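六月的窗帘，和我的手

Usha Thomas　2023年6月14日
分享 18　评论 0

早上到实验室的时候，走廊里的灯还没有打开。我喜欢这个时间。Lund的六月天亮得太早，我的窗帘太薄，所以最近总是五点以前就醒。躺着也没有意思，我就起床，煮一点茶，把昨天剩下的米饭热了吃，然后骑车过来。路上经过那个面包店，门开着，但是还不卖东西，只有香味。

我继续用中文写日记。老师说过，写日记的时候不要一直查字典，先写，写完再查。我做不到这样，我还是一边写一边查，所以写得很慢。今天的内容里有很多工作上的词，有些词我只在论文里见过，不知道平时说话的时候人们怎么说。比如“示教”这个词，我觉得很好看，“示”是给人看，“教”是教。英文里我们只说demonstration，没有“教”的意思在里面。

今天的任务还是窗帘。

我先写一下这个任务，以后再看日记的时候可以记得。机械臂（我们叫它Rino）要走到窗帘前面，用夹爪夹住下摆，往旁边拉开一段，然后松开，退回来。听起来非常简单。我三岁的侄子会做。我第一次听Mahsa说要做这个的时候，心里想，两天就可以做完吧。现在已经是第二个星期了。

困难的地方在下摆。布的边不是直的，它有很多小小的弯，有的地方碰到桌面，有的地方离开桌面一点点。夹爪要从很低的地方进去，太低就会蹭到桌面，太高就夹到空气。而且每次拉过以后，布的样子都不一样，上一次好的位置，下一次就没有用了。这正是Mahsa想要的：她不要机器记住一个位置，她要机器看着布，自己决定去哪里。所以需要人来教很多次，每次都不一样，让它从里面学。

教的方法有两种，我们两种都用过。

第一种是拖动示教。把机械臂放到很轻的状态，我站在旁边，用手握住它的腕部，带着它走。这种方法很直接，我的手到哪里，它就到哪里。我喜欢那种重量。虽然软件已经把重力抵消了，可是还是能感觉到里面有东西在转，好像带着一个很听话、但是有点困的人走路。缺点是我的手和袖子总是跑进腕部相机看到的地方。上星期我们回放的时候，一半的画面里有我的绿色毛衣。Mahsa很客气地说：“这个颜色很漂亮，可是它不应该学会找你的毛衣。”后来那些全部没有用。

第二种是遥控。我坐在旁边的椅子上，手里拿着Kuketti做的操作手柄，眼睛看着屏幕，屏幕上是腕部相机的画面。我的手动一点，机械臂也动一点，比例可以调。现在我们只用这种方法来录数据。开始的时候我非常不习惯。看屏幕的时候没有深浅的感觉，我不知道指尖离布还有多远，总是停得太早，或者一下子碰上去。

今天的计划是40次。Mahsa昨天晚上在白板上写了一个很大的“40”，下面画了一条线，线下面还有一个很小的笑脸。她写数字的时候，4的上面是开口的，我每次都要看一会儿才确定。

我八点以前就把东西都准备好了。先打开控制柜，等风扇的声音变稳定。然后按顺序检查：急停按钮按下去，旋转，松开，看软件里的状态是不是跟着变。这个我每天都做，不管昨天是谁最后走的。然后让机械臂回到起始姿态，夹爪完全打开，再完全合上，确认零点没有偏。再擦相机的镜头，用那块专门的布。再看光。窗外的光会变，所以我们只用顶上的灯，外面的卷帘全部放下来。

中文里“窗帘”和“卷帘”都有一个“帘”，今天我才觉得好笑。我先把真的帘子放下来，为了教机器去拉另外一个帘子。

前五次是热身，不录。我发现我的右手比昨天硬，可能是睡觉的时候压到了。做第三次的时候，我把比例调小了一点，手动得多，机器动得少。这样慢，但是稳。

然后开始录。

录的时候有固定的顺序，我已经可以不想就做：踩一下脚踏板，听到“嘀”的一声，开始；做完，再踩一下，听到两声，结束；然后软件问我这一次是成功还是失败，我选一个。失败的也保存，不过放在另外的文件夹里。Mahsa说失败的以后也许有用。我希望有用，我有很多失败的。

第一次正式的就成功了，我很高兴，马上就骄傲了，所以后面连续几次都不好。我写一下不好的原因，因为我觉得这是今天最值得记的。

一个原因是我太想看起来漂亮。知道在录的时候，我的动作会变。我会想走一条很直的线，想在最正确的地方停住，好像在考试。可是这样的动作里面有很多犹豫：走一点，停，想一想，再走。人看起来觉得只是慢，但是机器学的时候，它会把停也学进去。它会以为，在离布还有一点距离的地方停下来不动，是这个任务的一部分。我们之前训练的那个模型就有这个毛病，它走到布前面，停在那里，一直停在那里。Mahsa和我站在旁边看着它，谁也不说话。后来Mahsa小声说：“Usha，它在学你。”

我那天晚上回家以后心里不太舒服。她没有批评我的意思，我知道。但是看见自己的犹豫被一台机器做出来，做得那么准，是一种很奇怪的感觉。小时候我在家里学跳舞，老师会站在我对面，把我错的动作再做一遍给我看。我最怕这个。她做得比我还像我。

所以今天我给自己一个规定：开始以前先想好，踩下脚踏板以后就不想了，一口气做完。如果在中间真的不确定，就让它成为一次失败，不要救。 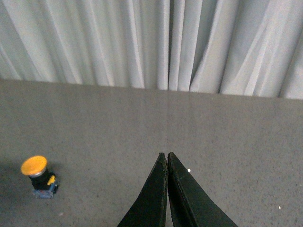
这个规定说起来容易。我的性格是喜欢救的。煮饭的时候水放多了，我会开着盖子站在旁边一直煮，不会重新来。写中文也是这样，一个句子写坏了，我不删掉，我在后面加很多话来修理它。今天有几次，指尖已经歪了，我的手自己就想往回转。我对自己说，停，踩踏板，选“失败”。做了几次以后，心里反而轻松了。

另外一个原因是夹爪合上的时间。两个手指是尖的，合上以后就像一个尖尖的东西，很适合伸到布的下面去，可是伸进去以后要先打开才能夹。我一直在想，应该合着进去，到了再打开，还是先打开一点再进去。合着进去的时候不容易把布推皱，但是打开的时候会把布往两边顶。打开着进去，有一个手指在布前面，一个在布后面，这样最好，可是很难对准。上午我两种都做了。中间休息的时候我问Mahsa可不可以混在一起。她想了很久，咬着笔，最后说不可以，至少现在不可以。她说如果同一个样子的布，我有时候这样，有时候那样，它会取中间，中间的那个动作谁都没做过，而且一定是错的。

我明白她的意思，但是我还是问：“可是人就是有时候这样有时候那样啊。”

她说：“对，所以人很难教别人。”

然后她去接电话了，是Irow打来的，关于运输的事情，所以我们没有继续谈。

我选了打开着进去。这样上午前面的一部分就要放到旁边，不算在里面。我有点心疼，那里面有两次做得特别好。

上午剩下的时间过得很快。我戴着耳机，但是没有放音乐，只是不想听见隔壁的空气压缩机。做得多了以后，有一段时间我会忘记手柄。不知道怎么用中文说这个感觉。就是我看着屏幕，想着“往下一点”，它就往下一点，中间没有手这件事情。指尖好像真的是我的指尖。有一次它轻轻地碰到桌面，我的牙齿都酸了一下，跟自己用指甲刮到黑板一样。手柄有一点力反馈，但是很弱，不应该让牙齿酸的。

这种状态保持不了很久。有人开门，或者我自己想到“我现在状态真好”，就没有了。

最快的一次我用了18秒。我写在本子上，在旁边画了一颗星。不过Mahsa不关心快慢，她说每个人有自己的速度，只要里面不要有那种停就行。她自己来做的时候比我慢很多，但是她的动作是连着的，像在水里。我看她做，就觉得她一定会游泳。我问了，她不会，她怕水。

中午在外面吃。院子里有一张长椅，上面有太阳，我占了它。我带的是扁豆和米饭，还有母亲寄来的芒果酸菜，瓶子快要空了，我现在每次只吃一小块。Mahsa带了她自己做的饼，上面有芝麻和一种黑色的小种子，她说了波斯语的名字，我记了三遍，现在又忘了。她把一半给我。我们谈到她的妹妹要考驾照，考了很多次都没有过。她说她教过妹妹开车，结果两个人吵架，一个星期没有说话。

我说，也许应该让她妹妹来用脚踏板，不好的就踩一下，放到另外的文件夹里。

她笑得把茶洒在了裤子上。我很高兴，因为我用英文讲笑话的时候常常没有人笑。（我们说话用英文，这里是我翻译的。有的话翻译成中文以后好像更聪明了一点，请以后的我不要相信。）

她后来又说了一件事，我想记下来。她说她父亲是修鞋的，教过她缝鞋底。父亲不会讲，只会做，做的时候把她的手放在自己的手上面。她的手在上面，父亲的手在下面，就这样一起拉线。过了很多年她都不知道自己学会了，有一次在学校里，书包带子断了，她拿起针，手就会了。她说她选这个专业跟这个没有关系，她选这个专业是因为分数够。但是说完以后她看着自己的手看了一会儿。

我想起来拖动示教。是反过来的，我们的手在上面，机器的手在下面。或者应该说机器是Mahsa的父亲？我想了一会儿，越想越乱，就去洗饭盒了。

下午开始得不好。机械臂报了一个错误，说第六个关节的力矩超过了限制，可是它什么都没有做，只是停在起始的地方。我按照手册上写的，先急停，断电，等一分钟，再来。还是一样。我又检查线，发现腕部相机的线在转弯的地方绷得很紧，应该是上午转得太多，线慢慢缠上去了。我把扎带剪开，把线放长一点，重新固定，问题就没有了。但是前面找原因用了40分钟，这段时间我一直觉得是自己把它弄坏了，背上都是汗。

这里我要批评自己。线的事情上星期已经写在注意事项里了，是我自己写的，用我自己的字。我写了“每做十次检查一次线”。今天上午我在那个很好的状态里，一次都没有检查。以后要把它写进软件，让它到时候不让我踩踏板。我明天问Mahsa可不可以这样改。

修好以后要重新标定相机。标定很无聊，拿着一块有格子的板，让机械臂从不同的角度去看它。做这个的时候我会小声地背中文的量词，一块板，一条线，一只手，一台机器。夹爪有两个手指，应该说“两根手指”，对机器也可以说“根”吗？我查了，没有找到清楚的答案。中文的工程师好像说“二指夹爪”，不用量词，很聪明，躲过去了。

我问自己为什么要叫它“手指”。它没有关节，不能弯，是两片黑色的东西。可是遥控的时候，如果我心里叫它“钳子”，我就会做得比较粗。叫“手指”，就会轻一点。也许我应该做一个实验，写一篇论文，题目就叫这个。开玩笑的。

后来继续录。下午的光不会影响，可是人的样子会影响，我饿了，也困了。我注意到我困的时候，动作有一个习惯：到了布前面会往左边偏，然后再补回来。每次都偏，每次都补。如果都学进去，那它以后在布前面都会做一个小小的弯，好像行礼一样。我试了几次想改，但是一改就又开始停。最后我站起来，去走廊里走了两圈，喝了一杯很凉的水，又坐下。好了一点。

Mahsa四点多过来，坐在我后面看。有人在后面看的时候我一定会紧张，所以我请她跟我说话，说什么都可以。她就念她的邮件给我听，一封一封地念，连最下面的签名都念。她念到一封关于停车位的通知，很长，里面有很多“特此”这样的词，我们两个都不明白我们到底可不可以停车，何况我们都没有车。在她念这封的时候，我连续做了三次都成功，而且中间没有停。

她说那她明天再带一些邮件来。

我觉得这里面有一点道理。脑子忙着听停车位，手就没有人管了，手自己会做。我的舞蹈老师以前也有一个办法，让我们一边跳一边背乘法表。

最后做完了，40次，白板上的数字可以擦了。然后我们一起看回放。看回放也是一种工作，而且我觉得比录更累，要看自己的错。Mahsa拿着本子，一次一次地判断，能用的打钩，有问题的写一个字母，字母的意思只有她自己知道。有几次我觉得没有问题，她说不能用，因为夹住以后布滑出来了一点，我又追上去夹住。我说这不是很好吗，它会学会追。她倒回去又看了一遍，同意了，把字母涂掉，改成钩。

结果是29次可以用。她说很好，昨天她自己做的还没有这么多。我不知道是不是安慰我，但是她在白板上把那个很小的笑脸留下了，没有擦。

晚上她把新的数据放进去训练，要到明天早上才能知道结果。我走的时候，机器还在那里，灯关了，只有控制柜上的小绿灯。我对它说了“再见”，用中文说的。在印度的家里，我们对牛、对缝纫机、对神像都说话，所以我觉得没有什么奇怪的。

回来的路上买了面包，早上闻到的那一种，可是晚上的已经硬了。我把它切成片烤了一下，加黄油，加一点盐，还是好吃。

洗碗的时候我注意看自己的手。这个习惯是做这个工作以后才有的。我拿杯子的时候，先是小指碰到杯子，然后才是别的手指，小指好像一个先去看路的人。我从来没有教过它。关水龙头的时候我是用手腕的侧面关的，因为手上有泡沫。拉窗帘的时候呢？我专门去拉了一次。我没有看下摆，我抓的是中间，很大一把，一下子就拉开了。非常粗，非常快，一点都不准确，可是从来没有失败过。

我在窗前站了一会儿，又拉了几次，拉上，拉开。楼下遛狗的人抬头看我。

也许我们的任务设计得有问题，为什么一定要夹下摆？Mahsa说过，是因为夹爪很小，机械臂够不到上面，而且Irow那边的要求写的就是下摆。他们以后要用在什么东西上面，我不太清楚，合同里写的是“柔性材料的边缘操作”。我会把“抓中间一大把”这个想法写下来，明天午饭的时候说。她可能会说不行，也可能会咬着笔想很久。

今天学到的新词：

下摆（衣服或者窗帘最下面的边。我以前只说“下面的边”。）

蹭（轻轻地擦过去。这个字笔画很多，写了好几遍才写对。）

缠（线缠在一起。也可以说一个小孩很缠人。）

心疼（可以心疼人，也可以心疼数据。我问了语伴，她说可以的。）

犹豫（这个词我早就认识，可是今天写了才知道第二个字右边是一个“象”，大象的象。我很喜欢。一只大象站在布前面，停着。）

还有一件小事。语伴看了我上一篇日记，说我的句子太整齐，像说明书，让我多用“吧”“呢”“嘛”。我今天用了一个“吧”，一个“啊”，几个“呢”。“嘛”我还是不敢用，我听不出来它到底是什么态度，有时候像撒娇，有时候像不耐烦。等我再听一段时间。

母亲打过电话来，问我今天做了什么。我说我教机器拉窗帘。她问，它要给谁拉窗帘？我说还不知道。她说，那你先把你自己那个太薄的换了吧，你眼睛下面都黑了。她是在视频里看见的，我的灯明明开得很暗。

我量了一下窗户，把尺寸写在手背上了，洗澡以前要抄到纸上。

明天要带：剪刀（实验室的那把不好用），长一点的扎带，母亲的酸菜给Mahsa尝一点，只一点。还有把那条检查线的规定抄大一些，贴在踏板旁边。

上一篇：手柄的第一天
下一篇：（暂无）

分享 18　评论 0
© Usha Thomas　联系作者　返回顶部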